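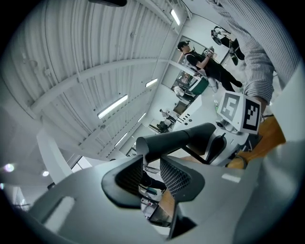 Re: [felton-gardens] Water shutoff and the shared hoses

Date: 31 August 2023

An earlier message on this list said:

> The notice on the gate says the water will be off for
> 2 days. Does that include the tap by the compost bins?
> Also, the long hose leaks at the Flotico connector
> again and I had to carry cans to plot 67.

Yes, it includes the compost tap. Both taps run off the same line from Bouzid Street, so when the valve is closed the whole garden is dry. The rain barrels will still work and they are nearly full. Please leave the barrel water for seedlings and anything in pots. Tomatoes and squash in the ground can go two days without a drink if you soak them well the evening before.

The connector needs a new washer. I put one in last March and it has gone flat again - the threads are worn, so it gets tightened too hard. There are nine spare washers in the coffee can in the shed. If you change it yourself, turn it by hand only and leave the pliers alone. 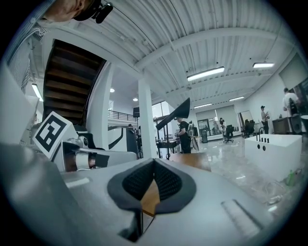 Other items

1. The short hose goes back on the hook by the shed door, drained. It was left across the path twice this month.

2. Plot fees for next year are unchanged. Renewal forms are in the box under the notice board.

3. Garlic orders close when the sheet is full. Write your plot number next to the amount - last year we had bags left over that could not be matched to anyone.

Reply to the list if your plot has a problem with any of this.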